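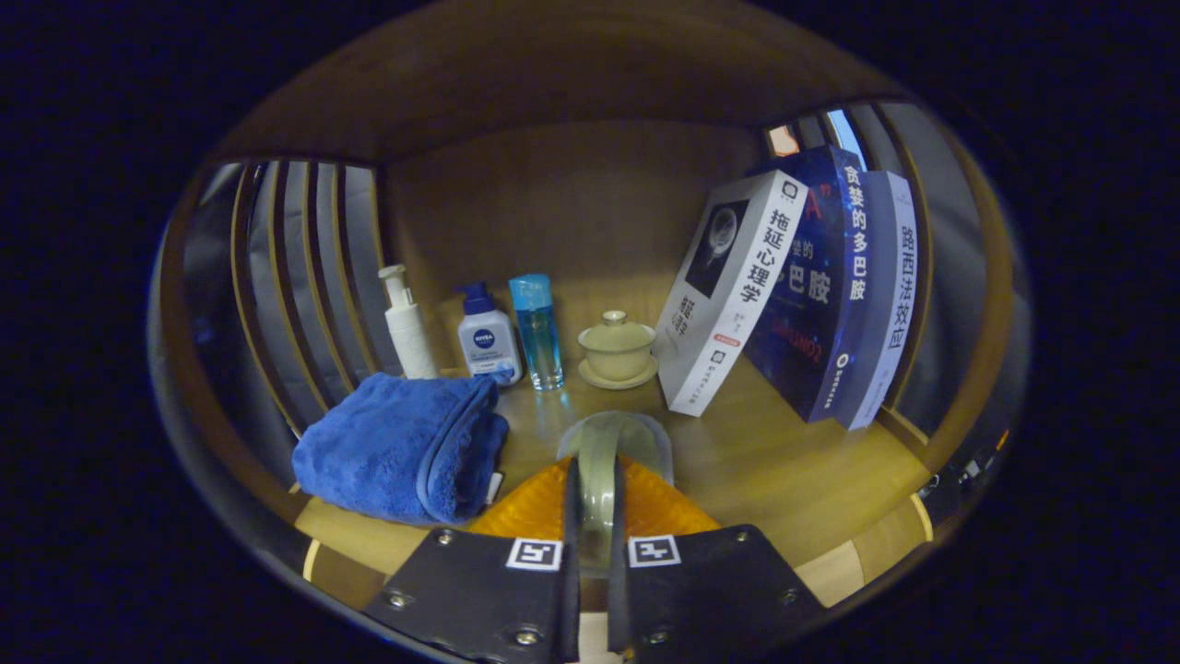
Cornel Văduva
Re: Finish for slatted shelf units, water-based or oil

Disagree with the first answer. A hardwax oil will hold up on a shelf floor if it gets two thin coats and a full cure. The failures I see come from loading the shelf after a day.

dalibor_m
Define full cure. The Himolard can says 300 hours, the data sheet says 249. I went with the longer one and still got rings under a plant pot.

Cornel Văduva
Plant pots are standing water. No oil survives that. What grit did you stop at?

dalibor_m
240, then a white pad between coats.

Kenza Shehata
Slats are the real problem in this thread, more than the floor. On a flat panel you can wipe off the excess. Between narrow slats it collects on the inside edges and stays tacky for weeks. I finish them before assembly, hung on a wire, with the tenons taped.

Siham E.
Pre-finishing works until glue-up. Any squeeze-out sits on top of the finish and you see every spot later – seen it on two units. I spray after assembly with a small HVLP gun. Luker water-based satin, thinned 5 percent.

Kenza Shehata
Squeeze-out on a finished surface pops off with a chisel once it gels. On bare wood it soaks in and leaves a pale patch. I would take the first problem.

Siham E.
Depends on the glue. Polyurethane foam does not pop off anything clean.

blagoje_at
Original poster again. Wood is pine, so it will yellow either way. Does the water-based one slow that down?

Siham E.
Slightly. It adds less color at the start. The pine still darkens under it unless the product has a UV package.

Cornel Văduva
Test both on offcuts and leave them by a window until December. Cover half of each with foil.

blagoje_at
Will do. Ordered the small can of Luker and already have oil. Gap between my slats is 20 mm, so I will try the gun first.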